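Inspection Checklist with Comments: Home Semen Collection and Transport Kits
Plinthorpe Reproductive Laboratory, Jasville site
Form revised September 1, 2025. Replaces the January form.

Scope: kits issued to patients who collect at home and deliver to the Jasville or Toledo counter. Kits used for on-site collection are checked on the room form. Cryoshippers have their own form and are not covered.
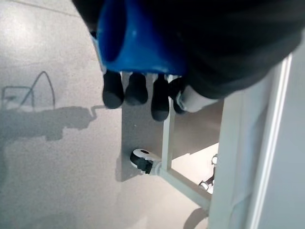
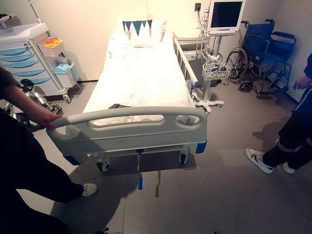
Mark each item P (pass), F (fail) or N/A. An F on any item marked with an asterisk holds the kit. Comments are from the last inspection round and stay on the form until the next one.

Section A. Outer carton and labels

A1. Carton closed, tamper strip unbroken. *
P
Comment: Strips on the Toledo stock are the older paper type. Acceptable until used up.

A2. Kit number on carton matches kit number on specimen cup and on paperwork. *
P

A3. Expiration date legible without opening the carton.
F
Comment: Shelf label covers the date on the second row at Jasville. Labels to be moved to the left end of the carton. Not a hold.

A4. Delivery time limit printed on carton and on instruction sheet, same wording on both. *
P
Comment: Wording matches. The carton gives the limit in hours and the sheet previously gave it in minutes. Sheets with minutes have been pulled.

A5. Counter hours correct for the site named on the label.
P

Section B. Specimen cup

B1. Cup individually wrapped, wrapper seal intact on all sides. *
P

B2. Lid threads fully and does not cross-thread when turned by hand. Test on the sample cup only, then discard the cup.
P
Comment: Do not test on a cup that will be issued. Two inspectors have asked whether a tested cup can be rewrapped. It cannot.

B3. Cup lot has a passed sperm survival test on file. *
P
Comment: Lot 615 passed. Lot 370 has a result on file but no reviewer initials. Hold lot 370 until initialed. A new lot is not released on the strength of the previous lot's result, even from the same supplier.

B4. Graduations readable in room light.
P

B5. Patient label area accepts ballpoint and does not smear when rubbed with a dry thumb.
F
Comment: Smears with gel pens. The kit pen is ballpoint, so the kit passes as packed, but patients often use their own. Line added to the instruction sheet. Marked F until the new sheet is in every carton.

Section C. Transport sleeve and temperature

C1. Insulated sleeve present, no tears, closure holds when the sleeve is inverted. *
P

C2. Temperature indicator present and in its unused state. *
P
Comment: Check under white light. The unused and low-exposure colors are hard to separate under the lamp in the Toledo storeroom.

C3. No gel pack in kit. *
P
Comment: Gel packs belong to the cryo supplies and are stored one shelf down. Chilling a fresh sample reduces motility and the result cannot be corrected afterward. Keep the shelves separate.

C4. Absorbent pad present between cup and outer bag.
P

C5. Outer bag closes fully with cup and pad inside.
P
Comment: Tight with the Jeletlow pad. Usable. Press the air out before closing.

Section D. Instruction sheet

D1. Current revision. *
F
Comment: Old revision found in part of the Toledo stock. Affected kits held and repacked the same shift. Reinspected, pass.

D2. Abstinence interval stated as a minimum and a maximum. *
P

D3. Lubricant warning present, with the statement that saliva is also not permitted. *
P
Comment: The warning is on page 2. Several returned forms show that page 2 was not read. Recommend moving it to page 1 above the collection steps - layout change requested.

D4. Ordinary condoms listed as not permitted. Collection condom described as a separate item, on request. *
P

D5. Instruction to report any spilled portion, including whether it was the first or last part of the sample. *
P
Comment: The first part normally holds the highest concentration of sperm, and the reading room needs to know if it was lost. The box for this on the form is small. Leave as is for now.

D6. Instruction to report fever or new medication in the past three months.
P

D7. Carry instruction reads "upright, close to the body, out of direct sun."
P

Section E. Paperwork

E1. Patient form includes name, date of birth, collection time and space for signature. *
P

E2. Collection time field is separate from delivery time field. *
P
Comment: Delivery time is filled in at the counter, never by the patient. Counter staff at Jasville have been accepting forms with both filled in. Cross out, write the counter time, initial.

E3. Identity check line present for the person delivering, if not the patient. *
P

E4. Return slip for unused kits included.
N/A
Comment: Discontinued. Unused kits that have left the building are discarded and are not restocked.

Section F. Storage

F1. Kits off the floor and away from the heating duct.
P

F2. Oldest expiration date at front.
F
Comment: Jasville only. Stock rotated during inspection.

F3. Quantity on shelf at or under the storage limit of 500 per site.
P

F4. Storage temperature log complete, no gaps.
P
Comment: One entry at Toledo written over. Corrections are made with a single line through the old value - no overwriting, no correction fluid.

F5. No solvents, cleaning products or scented items stored in the same cabinet. *
P
Comment: Air freshener removed from the Toledo cabinet at the previous round. Not replaced.

Disposition

Kits with all asterisk items passed: release.
Kits with any asterisk item failed: move to the hold bin, red tag, enter the item number on the tag. Up to 2 items may be corrected on the spot and reinspected. More than that, discard the kit.
Cup lot failures: hold every kit containing the lot at both sites and notify the andrology bench before the next counter opening.

Open items carried to next round: A3, B3 (lot 370), B5, page order under D3.

Inspector initials: ____ Reviewer initials: ____ Site: ____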